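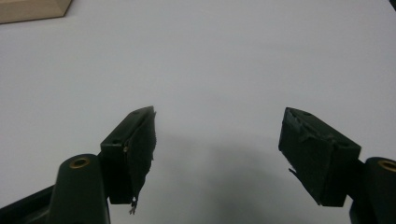 Grip tape on gripper fingers wears out way before anything else does, so here's what I do in my garage now. Peel the old stuff once the edges start to fray – don't just stick a new layer on top (I did, and it slid around like a loose sock!). Wipe the plastic with rubbing alcohol and let it dry. Cut the new strip a little long, start on the inside face and wrap outward, so the end isn't where you're grabbing things. Pentti Nurmi rounds the corners of his strips with nail scissors and gets up to 1000 grabs out of a set. I get more like half that. Oh, and snug up the finger screws while the tape's off, it's so much easier then.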